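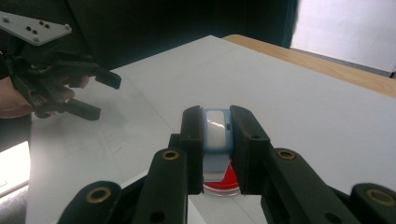

Planning a handheld gripper purchase: an equipment lead on spares, benches and what the quote leaves out

The equipment lead at Brostirberg has run purchasing for the manipulation group through two budget cycles. The group records small-object handling tasks with handheld grippers, worked in pairs by one operator at a white-topped table. We spoke on 11th June, shortly after the second order had been approved.

The first order was placed in April and covered the tools only. "We priced the grippers and stopped there," the lead said. "Fingers, screws and linkage parts were treated as consumables and left to the general supplies line. That line was empty in six weeks."

The current plan budgets by station. A station is two grippers, one table, storage for task objects and a spares kit. The group compared quotes from Rorard and Gulyás and chose Rorard for the tools, mainly on lead time: 38 days against 76. Unit price was close enough that it did not decide the matter.

"Lead time is a cost," the lead said. "If a linkage arm cracks and the replacement takes 76 days, you have paid for a station that can't run. You should put a figure on that before you compare the quotes."

Spares are now ordered with the tools. Each kit holds a full set of fingers, the screws that fix them, and one linkage arm per side. The lead asks every vendor for a parts list with individual prices, and does not proceed without one. "A price for the assembly tells me nothing about year two."

Task objects have their own line in the plan. The group wants small items that differ in shape and surface, including glossy plastic, thin strips and round containers with lids. These are bought in small lots and replaced when scuffed. Bins and labels come from Uline. The second order lists 309 separate objects, each with a stock number so that a worn item can be matched to its replacement.

Asked about furniture, the lead was brief. "Buy the table at the same time as the tools. Check the height with a person holding both grippers, for as long as a normal session runs. We did it with a tape measure and had to reorder."

The next review will cover finger wear. The lead expects to move one spares kit to a shared shelf if the replacement rate stays below 2 sets per station per quarter.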